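3.2 Low storage beside the desks

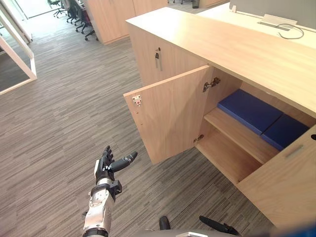 Figure 4. Low beech-coloured cabinet with one door open. Two blue cushioned pads lie on the shelf; the compartment beneath is empty.

The second group of furniture covered by the survey is low storage placed next to desks. We use the term for any closed unit whose top is at or below desk height and which a person sitting nearby would have to leave their chair, or at least lean well over, to use. Units of this kind were found in all 22 rooms at the Zalldale site. They take up a good deal of floor, and in the interviews they were hardly mentioned until we asked about them directly.

The cabinet in Figure 4 shows the main features of the type. It is long and low, in pale wood, with a flat top, and it stands on carpet tiles next to a desk with a grey fabric partition. Behind the open door there is a single shelf with a space above and a space below. The fronts are not all opened in the same way: one door has a slim vertical silver handle, while the front of the adjacent compartment has a rectangular finger pull cut into its surface. Mixed fittings of this sort caused some hesitation among visitors to the rooms, who tended to try the handled door first. Regular occupants did not report any difficulty.

Doors on low units need clear floor in front of them. In the plans supplied by the fitting-out firm, Juver, a clear strip was drawn along the front of every cabinet, but chairs, bags and waste bins had moved into this strip in many of the rooms by the time of our visits in May. Where the strip was blocked, occupants opened the door part of the way and reached round it. The lower compartment suffered most from this, as it could be reached only by crouching, and crouching needs more room than standing. Several people told us they had stopped using the bottom space altogether and could not say what, if anything, was in it.

We recorded the contents of each compartment under one of 9 headings: paper, stationery, electrical items, cleaning items, food and drink, clothing, soft goods, mixed, and empty. The full list came to 3115 separate items. Paper was the largest heading by a wide margin. Soft goods, meaning cushions, pads, blankets and similar things, made up a small share of the items but a much larger share of the space filled. The two pads in Figure 4 were entered under this heading. They lie flat and side by side on the shelf, one nearer the opening and the other further back and to the right.

The position of the second pad is worth noting for the discussion in Section 5. An item placed deep in a compartment and to one side of the door is harder to see and to reach than one near the front. With flat, light things this matters little, and occupants said they simply pulled out the nearer one. With folders and boxed supplies the effect was stronger. Things at the back were forgotten and bought again, a pattern also described in the earlier study of shared offices at Zelenák.

Empty compartments were more common than we had expected. The lower space was empty more often than the upper one in the same unit, even where the upper one was crowded. We asked occupants whether they would prefer a second shelf or a drawer in the lower part. Most preferred a drawer, mainly to avoid bending. A few wanted the door removed and the space left open for bags. Row drilling on the door edge or side walls, where present, was not counted as evidence that a shelf had been moved, as we had no means of checking this.

The tops of the units were treated separately from the insides. Occupants regarded the top as an extra surface and the inside as storage, and they gave different answers about who was allowed to use each. The top was generally open to anyone in the room. The inside was thought to belong to the nearest desk, although no rule to this effect had been issued. In rooms with the Rilon layout, where a unit stands between two desks, this led to some uncertainty, and compartments there were more often recorded as mixed or empty.

Tall cupboards and wall shelves are dealt with in Section 3.3.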